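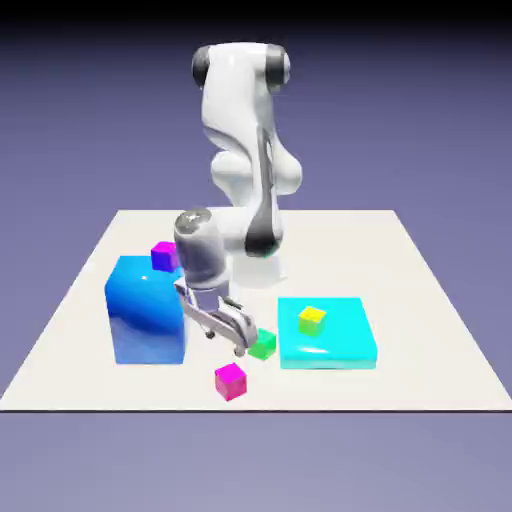 Gonness College
Department of Environmental Studies
Soils and Land Use, Handout 6
Revised September 2, 2020

Infiltration and Runoff

Students should read this handout before the field period at Gostdale. The terms in the first section will be used without further explanation from that point on.

Terms

Infiltration is the movement of water from the surface into the soil. The infiltration rate is the depth of water that enters the soil in a given time, normally stated in inches per hour.

Percolation is the downward movement of water once it is inside the soil. The two words are often confused in older reports, including the Kasham drainage survey, which uses "percolation" for both.

Runoff is water that moves over the surface. It occurs when rain falls faster than the soil can take it in, or when the soil is already full. The first case is common on bare or compacted ground in summer storms. The second is typical of low ground near streams in March, when even light rain may produce standing water.

What controls the rate

Texture is the starting point. Sandy soils have large pores and take in water quickly. Clay soils have very small pores and take it in slowly, although a dry clay that has cracked may accept a great deal of water for a short time before the cracks close.

Structure may matter as much as texture. A clay soil with stable crumbs can perform better than a fine sand that has formed a crust. Crusts form when raindrops break up the surface and wash the finest particles into the openings between the larger ones. Plant cover and mulch reduce this effect.

Compaction by wheels or livestock closes the larger pores first. At the Negi plots, the lanes used by farm vehicles still shed water several seasons after traffic was moved elsewhere. Students will compare one lane with the adjoining grass.

Slope affects how long water remains in place. On steep ground it has less time to enter the soil.

Field procedure

Each group will use a single metal ring 6 inches across. Clip the grass short, but do not pull it. Drive the ring 3 inches into the soil, keeping it level. Press the soil gently against the inside edge.

Line the ring with plastic film, pour in enough water to stand 1 inch deep, and remove the film in one motion. Begin timing at once. Stop when the surface is just glistening. Repeat with a second inch of water, and use the second time in all calculations. The first time depends heavily on how dry the soil was at the start.

If water remains after two hours, record the depth left in the ring and end the test.

Calculation

Divide the depth of water in inches by the time in hours. If 1 inch of water enters in 10 minutes, the rate is 6 inches per hour. If it takes 30 minutes, the rate is 2 inches per hour.

Field sheets are to be submitted with the written report. Reports without field sheets will be returned unmarked.

Reading for the next meeting: course reader, section 10, "Drainage of Heavy Soils."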